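Passive Acoustic Survey of Bats on the Skirnham Campus
Project report, field methods course
Styliani Tsakiris and Kittipong Chaimongkol
23 October 2019

1. Background

The pond at the east end of the Skirnham campus is due to be dredged, and the grounds office wanted to know whether bats feed there before the work is scheduled. No earlier records exist for the site apart from a note in an old class folder that says "bats over water, many." Our project was to leave recorders out overnight, sort the recordings, and report how much bat activity there was and when in the night it happened.

We did not try to estimate how many animals use the pond. A single bat flying back and forth can trigger a recorder dozens of times, so our results are given as passes, meaning a file with at least two recognizable echolocation pulses in it.

2. Equipment

We used two passive recorders built by last year's class, called Dekden units after the circuit board they are based on. Each has an ultrasonic microphone, a memory card, a battery pack and a plastic housing with a drain hole. They sample fast enough to record calls up to 90 kHz, which covers the species we expected. One unit had a cracked microphone seal when we got it. We replaced the seal with one cut from bicycle inner tube and it gave no more trouble.

The microphones were checked against each other in the engineering building before they went out. We played the same recorded calls to both units from the same distance and compared levels. Unit B read lower than Unit A by 3 dB. We left both gains alone and noted the difference.
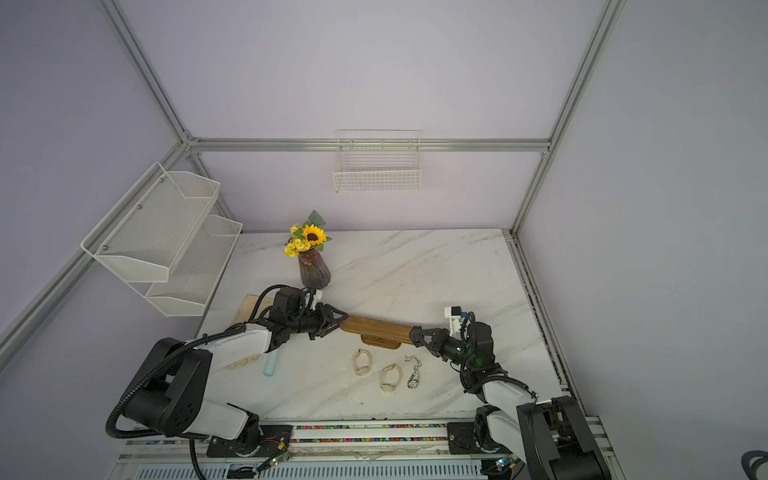
Two robot arms holding a wooden rolling pin over a tabletop.

3. Sites

Unit A was strapped to a willow on the north bank of the pond. Unit B went on a fence post beside the Vornness footpath, where a hedge runs between the parking lot and the playing fields. We picked the second site because hedges are often used as travel routes, and because it was dark. The first post we tried was too near a security light, and insects around the light set off the recorder all night. We moved it after the trial run and threw those files away.

4. Method

Recorders ran in June from half an hour before sunset until half an hour after sunrise. Batteries and cards were changed in the daytime. We wrote down cloud cover, wind and evening temperature each time we set up, using the weather station on the library roof for the last two.

Files were run through a noise filter first, which removed anything with no sound above 15 kHz. What was left was opened by hand as a spectrogram. Each of us sorted all the files separately, without looking at the other's sheet, and we then compared answers.

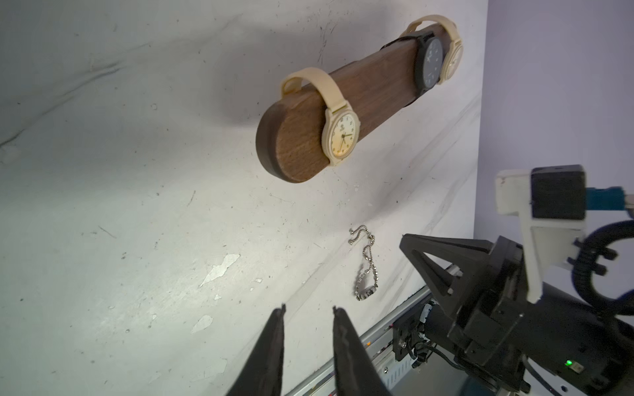

Where we disagreed, we opened the file again together. Most of the disagreements were over faint calls with only one clear pulse, and by our own rule these did not count as passes. A few were bush crickets, which look like a smear across the lower part of the spectrogram and are easy to mistake for a distant bat late in a long session.

5. Results

After sorting we had 406 passes. The pond had far more than the hedge. Activity at the pond started soon after sunset, dropped off before midnight, and rose again a little before dawn. At the hedge there was one short burst at dusk and very little after it, which fits with bats passing through on their way to feed somewhere else.

Feeding buzzes — the rapid run of pulses a bat makes just before it catches an insect — were found in the pond recordings on every dry night. We found none at the hedge.

We sorted passes into call groups only and did not name species. Several of the likely species here have calls that overlap, and neither of us has the experience to separate them. Instructor Vrettos looked at a sample of our files and agreed with the groups.

6. Problems

Rain was the main one. On the two wettest nights Unit A filled its card with drip noise and stopped recording early, so those nights are left out of the hourly figures. Unit B's clock also ran slow. We corrected its times using the difference we noted at each card change, but the hedge results could still be off by a minute or so.

The lower reading on Unit B means it probably missed some faint calls. We do not think this explains the gap between the sites, but the units should have been swapped halfway through to be sure. We thought of that too late.

7. Recommendations

Dredging should wait until the bats are less active, and the willows on the north bank should be kept. A second survey in late summer would show whether use of the pond changes. Anyone repeating the work should swap the units between sites and set both clocks from the same phone.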